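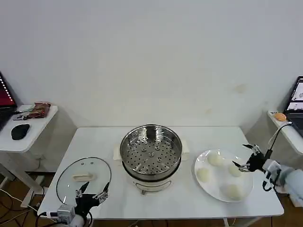

Four buns, one steamer and a pair of grippers at the Pidlow test table.

I have worked in the kitchen that feeds the Sotodberg plant for a good many years now, and when word came around in October that Rekavov was teaching a robot to handle our steamed buns, I felt what I suppose most cooks would feel, a little tug somewhere under the apron. We put out 745 buns on a busy day. I have burned my wrists on a fair number of them.

So I went over to Pidlow one afternoon to see it for myself, and Adelmo Gentile, who used to run our early line and now spends his days teaching the machine, was kind enough to let me stay until well past four. It is slow – I could have filled a plate and washed up in the time it takes to think over one bun – but I came away liking it more than I had planned to. 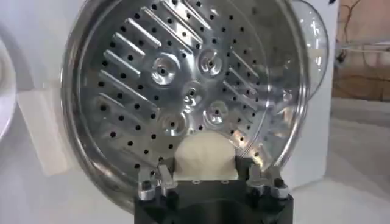

The steamer tray, held at the rim by the gripper.

What worries me is something smaller than the big question of jobs, though I don't wave that one away, and with 30 of us on the payroll I can put a face to every line of it. I worry about the talk. Effie Laing taught me to tell a done bun by pressing it with the back of a finger, and she taught me while we were both standing there doing the dull part, loading and unloading, with our hands busy and our mouths free. Take away the dull part and you had better find another hour for the teaching, and put it on the schedule, and pay for it.

Management at McIver, who hold our contract, have promised that the time saved will stay in the kitchen. I'd like that in writing, please, before the machine is bolted down. Effie is 41 years into this trade and her wrists hurt. If a robot can lift the trays for her and leave her the tasting and the bossing, I will bring it a cushion myself.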